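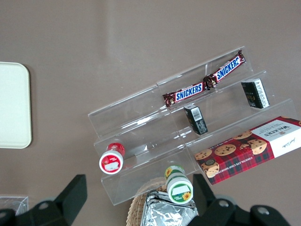 *Top: Snickers. Middle: the little black boxes. Bottom: the Walkers and the red-lidded tub.*

# Tiered riser for the snack table, how would you lay it out?

**flesum_corner** wrote:

Hello all, long time reader and very occasional poster, so forgive me if this has been covered to death somewhere in the archives (I did have a look, I promise, but I got distracted by the thread on cake domes and lost most of an evening).

I look after the little snack table at Ondell, our neighbourhood hall, where people wander in for craft night and the book swap and whatever else is on. For years we put everything in one big bread basket and you had to rummage to find anything. I finally got a clear acrylic riser with three steps and I am far more pleased with it than a grown adult ought to be! You can see what there is from the doorway and the colours all come up so nicely.

What I can't settle on is what goes where. At the moment I've got two Snickers end to end along the top step, a couple of small black boxes on the middle one, and the chocolate chip shortbread down the bottom with a little tub on its side. The shortbread pokes out past the end of the step and it's been bothering me every time I walk past. Should the big box go somewhere else altogether? Or do I stop fussing?

---

**marmalade_shed** wrote:

Oh, I love this, well done you. The clear ones are lovely because they don't fight with whatever's on them. I had a painted timber one for our school fete stall (a sort of mustard, it seemed like a good idea in the tin) and everything on it looked ill.

My two cents is that the heavy box is right where it should be. Big things low, small things high. If you put the Walkers on the top you'd have one enormous tartan thing looming over everyone and the chocolate bars would disappear in its shadow. I'd leave it on the bottom and slide it along a touch if there's room beside the tub, and if there isn't, well, a bit of overhang never hurt a biscuit.

I would stand the tub up, though. Lying on its side, it's going to roll the first time someone bumps the table reaching for a tea bag.

---

**Ñahui** wrote:

Going to disagree with marmalade_shed, in the friendliest way. I did the counter at a garden centre café for a good long while and we always put the things we wanted to move at the front and lowest, where the hand naturally lands. Chocolate bars are a grab item. People don't plan for a Snickers, they see it and it's in their pocket. Put those along the bottom and let the boxes go up behind, where they act like a bit of a backdrop.

The other thing is the middle row. The barcodes are what I'm seeing on those black boxes, and it seems a shame when one of them has that nice bit of gold lettering on the front. Turn them both so the gold faces out. It'll take you two seconds and it will look like a different table.

---

**pronel_pantry** wrote:

I'm with Ñahui on the barcodes and with marmalade_shed on the shortbread, so I suppose that makes me no use to anybody.

Something I haven't seen mentioned is the tilt. Do you like the riser sitting on an angle like that? I keep mine square to the edge of the table because I can't relax otherwise, but my sister-in-law sets hers on the diagonal at every single family do and claims it's more welcoming. We have had words about it over more than one pavlova.

Also, a question about fingerprints. Mine is a magnet for them. I've been using a soft cloth and plain warm water with a tiny drop of dish soap, then a dry cloth after. Please don't ever use the spray window cleaner on acrylic, I did that to my first one and it went cloudy and never came back.

---

**flesum_corner** wrote:

You are all wonderful, thank you. To answer in a bit of a jumble:

The angle is on purpose! The table is against a wall and people come at it from the hallway side, so if the riser's square you mostly get the ends of things. I grant you it looks a bit jaunty.

The barcodes, oh dear. I have walked past those boxes I don't know how many times and never once noticed. I'll turn them this afternoon.

On the tub, I had it lying down so the lid would face out, because I liked the red next to the red of the shortbread. The sticker on the end is blank and I've been meaning to write something on it. But I take the point about rolling. I might try a blob of that removable putty underneath before I give in and stand it up.

I'm torn on the chocolate bars. We do get toddlers through on book swap mornings, and the bottom step is exactly toddler height.

---

**marmalade_shed** wrote:

Well, that settles it for me, keep the Snickers up top! And please think about the nuts as well, while we're on toddlers. Our playgroup went completely peanut free after a scare and it was such a relief to have it decided. I'm not telling you what to do, every hall is different, but even a small card saying what has nuts in it would be a kindness to the parents.

---

**Ñahui** wrote:

Fair enough, I hadn't pictured toddlers. My customers were mostly after potting mix and a scone. I withdraw the bit about the bottom step, but I'm holding firm on leaving a gap between the two bars. End to end like that they read as one long thing. A couple of fingers' width between them, one on each side of that join in the middle of the riser, and the eye sorts it out.

---

**pronel_pantry** wrote:

Now that I disagree with. I like them nose to tail, it's like a little train. If you leave a gap it looks like someone's already been and had one.

A card for the nuts is a very good idea. I cut mine from old cereal boxes, fold them into a tent and write on the plain side. They don't last forever, but you can make a new batch while the kettle boils.

---

**flesum_corner** wrote:

A little train! I'm afraid I won't be able to see anything else now.

Right, the plan is gold lettering out, tub on putty, bars staying up top (together, sorry Ñahui) and a nut card at the front. The shortbread I'm going to leave hanging over the end and try to make my peace with it. We've got the big autumn book swap coming in April, and I'd like to have a second riser by then for the savoury things, so if anyone has seen one with slightly deeper steps, do let me know where. The crackers we get come in a very awkward box.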